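Rundon Yard

Rundon Yard is a mixed-use development on the former goods sidings at Dandoncombe. It holds 488 flats, a parade of shops and an office block called Kuhlmann House, named after the developer, Kuhlmann, by the developer.

Outline permission was granted in April, after objectors had sent in 1,851 letters, most of them about parking. The scheme was redrawn with fewer spaces, to encourage walking, and the objectors wrote again. 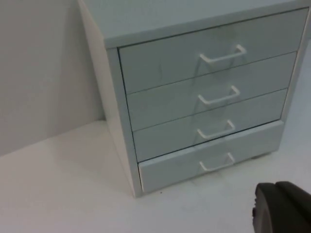
The masterplan was drawn up by the architect Nele Hagedorn, whose earlier housing at Ziltolden is admired mainly by people who live elsewhere. She arranged the flats in 2 long terraces either side of a paved square. The square was meant to hold up to 1,000 people at public events — a figure it has yet to trouble.

The first residents moved in on 21 July 2023. The lifts followed.

Flats were let with fitted kitchens and very little else, storage being described in the brochure as "a matter of personal expression". The shops were slower to fill. A bakery opened at the station end and has since expanded into the unit next door, which had been reserved for a gym.

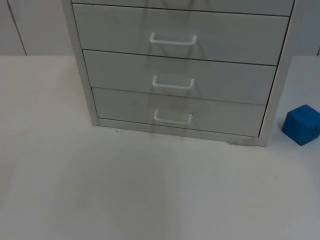 A light grey drawer cabinet.

The station footbridge, promised in the first phase, now belongs to the third.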